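Talking shop at Bouchard
April 2026

I've walked past Bouchard maybe 200 times since I moved to Dranovton, and until this spring I had never once gone in without buying something. So this was a first. The owner agreed to sit down with me on the condition that I leave her name out of it (fine by me, everybody in town knows it anyway) and that I bring the coffee.

We talked at the back of the shop for most of a morning, mainly about what it takes to keep a little home goods store going on a street where half the windows have changed hands.
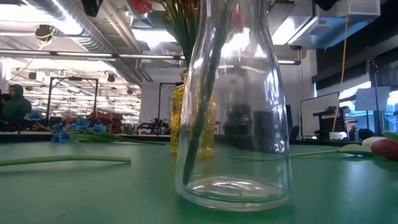
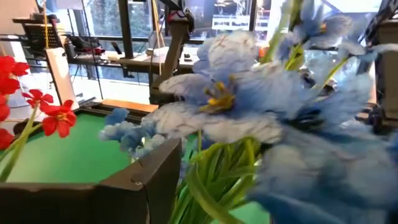 Small shops close because people love them and don't spend money in them, a reader wrote to me when I mentioned I'd be doing this interview, and I read that out loud before I'd even taken my jacket off.

She laughed for quite a while. "Well, they're not wrong," she said. "I get told how wonderful I am all day long. Then I get told they found the same candle online for 2 dollars less."

She started in Lonuvham, with a folding table at the weekend market. The plan was to do it for one summer. "I had 1,000 dollars and a car with a big trunk, and that was the whole business. If it rained I lost money. If it was windy I lost money and plates."

The move to a real storefront came when the lease opened up here. I asked if she'd been scared and she gave me a look. "I threw up! I signed it and I went home and I threw up. My sister had to come over and do the utilities with me."

What surprised me is how little of her day is the fun stuff. I'd pictured her rearranging shelves and chatting — and there's some of that, sure — but she says it's mostly boxes and email and hunting for the tape. She does her ordering at night through Stelura, the wholesaler she's used from the beginning, and she still gets it wrong. There was a winter when she bought 30 table runners in a mustard color she was crazy about. "I sold four. One of those was to my mother."

February is the hard month. The holidays are over, people are paying off their cards, and the heating bill is a monster. She used to close for two weeks of it and now she stays open, with shorter hours, and runs an evening where people bring mending and sit around. It doesn't make much. "But they come back in March, and they bring somebody."

I wanted to know about the rent, which she wouldn't put a number on. It went up last year and it'll go up again, and she's thought about sharing the space with someone who does framing or shoe repair. "I'd like shoe repair. I walk my heels right down."

Would she do it again? She took a long time over that one, long enough for two people to come in, look around and leave. "I'd buy a better cash drawer," she said. "And I'd ask for the longer lease."

Then the phone rang and it was a delivery, at the wrong door, so I finished my coffee and went out and held it open for them.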